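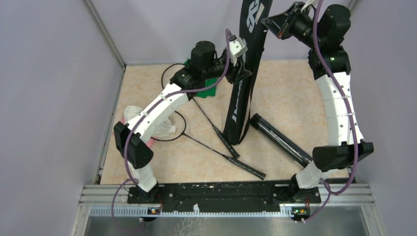 Two-arm cell, racket bag task. Right gripper has the top of the bag, left gripper beside it.

8 Nov 2019
Visit to Fistholm, open day of the automation workshop. Notes for myself and for Tanguy, who asked me to look at the cabling.

Arrived early, so I had time at the small cell before the crowd. The task they chose is packing of sports things: a badminton racket, a tube of shuttlecocks and a long soft bag. I find it a good choice. The bag is the difficult part. It has no shape of its own, and one arm alone can lift it but cannot also open it.

The right arm holds the bag high, with the bottom end still resting on the floor. I like this. The floor takes a part of the weight and the bag should swing less than if it hangs free. For our trials with the Bukix sleeves we always lifted completely, and I think now this was a mistake. To try at home: hold high, keep the bottom in contact.

The left arm comes to the bag from the side, near the top. I asked Sylvain Rolland how it finds the edge of the fabric. He told me that the arms are guided by a person for now, and that they record every run to train on later. They have 962 runs saved, of which 149 are with this bag. One run is stopped after 90 seconds if the bag is not yet open. He did not want to give a success rate and I did not insist.

Cabling, for Tanguy:
— the purple cable follows each arm on the outside, from the gripper down to the base
— cable ties on the white links
— it hangs in front of the plate at the bottom. I would fix it to the rail, there are slots enough
— one small board in front of each base, open, with thin red wires going up. Ours are in a box and I prefer to keep it so

The strap of the bag is loose and lies on the floor. Sylvain says it is left so on purpose, for the runs to be less clean. I agree with the idea but I would begin with the strap tucked in, and let it out after the first week.

The pale walls are good, a black bag is easy to see against them. A black tube and black grippers also. Our grey board at Ganditz is too dark, ask for a price for light panels.

The talk after lunch was for visitors from outside, I stayed for 8 slides and went back to the cell.

To do: write to Sylvain about the gripper tips, send him our list of fabrics. He would like to come to us in the second half of November.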